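How to sort a drawer of small things before you move house

When we moved from Comari to Tultthorpe I packed my desk and kitchen drawers the lazy way, by turning them upside down into boxes. Eight months later I was still looking for the spare key of the bicycle. So for the second move I made a method, and I write it down now because my cousin asked me for it and my answer became too long for a message.

You will need

A table that you can leave occupied until the next day
A bedsheet or a big towel if the table scratches easily
Small bags with a zip, or envelopes
One marker pen
Three boxes, any size
A bowl for the coins

Step 1. Empty one drawer only

The biggest mistake is to open everything at the same time. Take one drawer out, carry it to the table and turn it over slowly. Wipe the inside of the drawer while it is empty and put it back in its place. I promise you will not want to do it afterwards.

Do not start to sort with your hands still in the drawer. If things stay inside, you only push them from one corner to the other and it feels like work.

Step 2. Make the pile flat

Spread the things until nothing is lying on top of another thing. If the table is too small for this, put half of it in a box and come back to it later. A plain, light surface is best. On my old dark table I lost the small screws all the time, and on a tablecloth with flowers it was even worse.
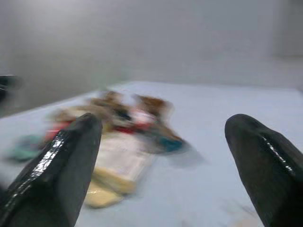

At this moment take out what is clearly rubbish: dried pens, receipts you cannot read any more, the plastic clips from bread. Be quick with it. If you need to think about a thing for longer than a breath, leave it on the table – it will have its turn.

Step 3. Sort by where it will be used

Most advice says to sort by kind, so all the cables go together and all the paper goes together. I did this the first time and it was a mistake for moving. In the new home you do not look for "a cable", you look for the charger beside the bed.

So I make groups by room. Bedroom, kitchen, desk, front door, bicycle and shed. Everything with no room goes to one last group, which I call Ķēniņš after the shop in our old street where you could buy anything if you were patient.

The Ķēniņš group should be the smallest. When it is bigger than the kitchen group, go through it once again.

Step 4. Bag and write

Each group goes in its own bag. Write on the bag before you fill it, as the marker does not write well on a surface full of bumps. I write the room first, then two or three words about the contents, for example "Front door – keys, torch, shoe laces".

Keys deserve a bag for themselves. Try every key before you move, in every lock you have. The ones which open nothing you can put aside, but ask the landlord before you throw them away. Our landlord, Kristaps Rimkutė, was happy to get back a cellar key that he was missing since September of the year before, and he took it into account when we talked about the deposit.

Batteries should not travel loose with coins and keys. I put a piece of tape over the ends and keep them in a separate bag. The dead ones go to the collection point and not into the kitchen bin.

Step 5. The bowl of coins

Coins from all the drawers go in one bowl. When you finish the last drawer, count them and take them to the bank, or spend them. We had 50 dollars and some cents, to my big surprise, and it paid for the pizza on the moving day.

Step 6. Pack the bags in one box

All the bags from all the drawers go together in one box, and this box travels with you in the car and not in the truck. On the colour of the box I have no opinion, but write on at least two sides of it. Ours was an old box from Mallel paper, quite strong, and it is now in use for its third year.

How long it takes

A desk drawer takes me half an hour. The kitchen drawer, the one with everything, took a whole evening, and I needed a break in the middle. I recommend one drawer a day, starting two weeks before you move. If you have less time, do the kitchen and the front door and leave the rest as it is.

When you arrive, open the front door bag first. You will want the torch.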